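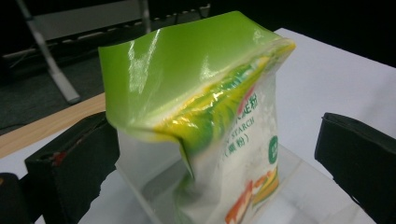
The starch. Green top folded over, 淀粉 on the front, clear tub.

Home Pantry Kitchen Garden About

Dry goods shelf, Belport – the re-do

Quick gallery page, promised it to my sister in May and then forgot. So. The shelf by the back door in the Belport kitchen had got out of hand, half bags everywhere, clips gone missing, flour on the floor. Gave myself 90 minutes to sort it. Took longer. Only one picture on the page so far, the rest of the shelf is in words until I get the others off the old phone.

The starch
Bag is soft plastic and slumps if you look at it, so it gets a clear container. No decanting. I like keeping the printed side, otherwise starch, baking powder and icing sugar are all just white stuff and I have made that mistake in a gravy. It has a food picture low down on the bag, fried or battered something, and now I want fried chicken every time I open the door. Says (薯粉) in brackets under STARCH. Goes in the frying mix and for thickening soup.

Flours
Plain, bread, rye. Big tubs, bottom shelf, too heavy for anywhere else. Rye is in an old Prokeser tub with a lid that sticks. Date goes on masking tape on the back.

Rice and lentils
Middle shelf. Jars with the rubber rings. Red lentils got the tall one becuase we eat the most of them.

Sugars
Brown sugar had gone to a brick. Slice of bread in the tub overnight, fine by breakfast. Icing sugar stays in its box inside a zip bag – ugly but it works.

Noodles and pasta
Used to be 11 open packets. Now 6. We had some odd dinners that week, mixed shapes, different cooking times, no complaints except from me.

Spices
Not touching these yet. Whole other job. Elspeth Cairns lent me her Urquhart rack and it doesnt fit the wall, will have to move the hook for the aprons.

The shelf itself
Wiped down, new liner, 14 inches deep so things do get lost at the back. Clonulik baskets for the small packets, pull the whole basket out and look. Best money I spent on this.

Still to do: labels, a proper scoop for the flour, find the other lid. More pictures when I get to it.

Recent galleries
The drawer under the oven
Jam jars, all of them
Back porch before and after
Freezer clear-out, part two

Contact | © 2019 Belport Kitchen Pages | Back to top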